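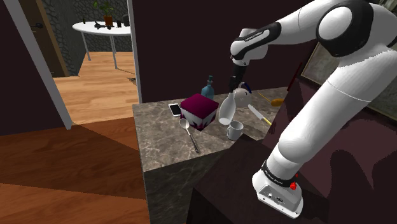 Went out to the open day at the Lamwood robotics building this morning. Posting a few notes as I go through them, mostly for the people at work who couldn't make it.

1/ Sign-in was at the side door off the car park. You got a sticker, a map and a time for the simulator demo. Mine was the second group. The place filled up quickly after that, so if you go in October, get there early.

2/ The demo I came for was the kitchen one. It all runs in simulation: one white arm mounted beside a marble counter, with ordinary kitchen clutter on it. Mug, ladle, knife, spatula, a phone lying flat. The gripper had a white bottle-shaped vessel just above the countertop when I grabbed my still.

3/ Josué Damasceno ran the session. He said the clutter is the point. An arm that can pick up a bottle on a bare bench is old news. They want it to manage with a mug sitting close to the front edge and a glass bottle half hidden behind a box.

4/ The software is called Peseo. Each layout gets shuffled and run again, 300 times per batch. They had done 2,712 runs on the kitchen set as of last night. He put the failures up on the screen too, which I appreciated. Most were bad grasps on narrow necks.

5/ Someone asked why there's a whole second room modelled through the doorway, with a table and a potted plant, when the arm can't get to it. Josué's answer was that real kitchens have things in the background and the vision side has to cope with that colour and clutter.

6/ I asked about moving from the simulator to real hardware. Short version – they've started, slowly. Arlo Villanueva looks after that part and has a bench in Room 113. It wasn't on the tour, but he came out and took questions for a good while.

7/ Also on the map: the Marchetti sorting line on the ground floor. Loud, and hard to hear the guide. I stayed for six minutes and went for a coffee.

8/ Practical stuff. Free parking behind the building. The bus from Skonatstead stops across the road. Kids are welcome at everything except the sorting line. Lunch was a sausage sizzle, cash only.

9/ Handout has the reading list and a contact for school visits. I'll scan it tonight and add it to this thread.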